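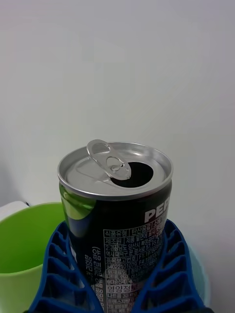

View from the wrist camera. Opened Pepsi can in the blue holder, green cup to the left.

How to sit through a robot demo and learn something

I went to the Drullolitz open day on Apr 24, 2021 with a notebook and low expectations. Their arm handles drinks on a tabletop, and the brochure calls it "ready for the break room." Maybe. These are the steps I use at any demo now, written up for people at Wotlow who get sent to these things.

Step 1. Get there early and watch the setup. You want to know which objects a person puts in place by hand. A holder with tall side walls that hugs the can does a lot of the robot's work for it.

Step 2. Ask for the wrist camera feed on a screen you can see. The view from the back row tells you very little. On the feed, check what the camera has behind the object. A plain light wall is about as easy as it gets, so ask what happens in front of a messy shelf.

Step 3. Find out where the job starts. A can with the tab already up and the mouth pushed in is a fine starting point for a pouring job, but it says nothing about opening cans. Don't let the two get mixed up in your notes.

Step 4. Ask for six runs in a row with no resets by staff. I got three, then a coffee break. Write down every time a hand reaches in, even "just to straighten it."

Step 5. Change one thing. Turn the can so the lettering faces another way, or move the cup over a little. Bethel Chala, who ran our session, agreed to the first and not the second - she said the cup position was fixed for the day. Fair enough, but it goes in the report.

Step 6. Time it yourself, start to finish. My one clean timing was 22 seconds, and the slide had left out the part where the arm goes back to its start position.

If they offer a follow-up visit, take it, and bring your own cans. Ours is set for December.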